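Monday, late

Spent most of the evening on the left finger again. It had started closing a hair behind the right one, and Sơn Chu swore on the phone it was the mounting plate, so I backed the screws out, wiped everything down, and put it together again with the old Narkero shims. Two passes with the hex key, then a slow open and close until both pads met in the middle. After that I took the gripper over to the desk to see how it looked wide open, poppy painting and flowers and all.

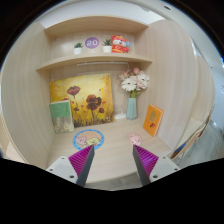
Lens and counter

The counter said 844 cycles when I sat down, and the Wumero sheet wants the pads looked at every 700, so yes, I'm behind (sorry, Nhàn!). I went over the magenta ribs with a soft brush and then did the lens with the good cloth, the one I hide from Sérgio. Then the mouse check. You put the pink mouse on the desk, line the fingers up with one on each side, and hold still before you squeeze.
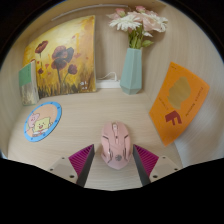
I wrote 164 in the notebook for the open position and underlined it, so next time I don't have to guess. The pads have a week or so left in them, I think. Aníbal has a spare pair in his drawer and says I can have them if I bring back his torque driver, which I swear I already did in May!

Still to do: order up to 7 of the short screws, email Vieira about the housing, and ask Custódio where the blue threadlocker went. Bed now, my thumbs hurt.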